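Getting candle wax out of office carpet?

Widad Bitar
Birthday cake at work, five of us, one candle, and I still managed to tip it. There's now a hard blob in the gray carpet. I move out of the office in April and would like my deposit back. Is ice or an iron the way to go?

Mitiku Bogale
Ice first. Crack off what you can with a butter knife, then put a paper towel over the rest and use the iron on low. Move the towel to a clean patch often. Skip the steam. 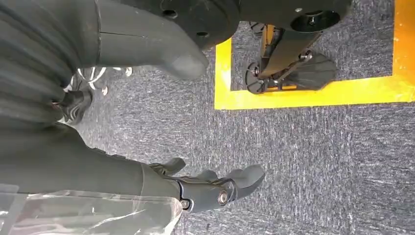
Photo: Mitiku Bogale

Speckled carpet forgives a lot, so try a hidden corner before you panic.

Tekle Hailu
I used a hair dryer for 60 minutes. Now I have a bigger, flatter blob. Would not repeat.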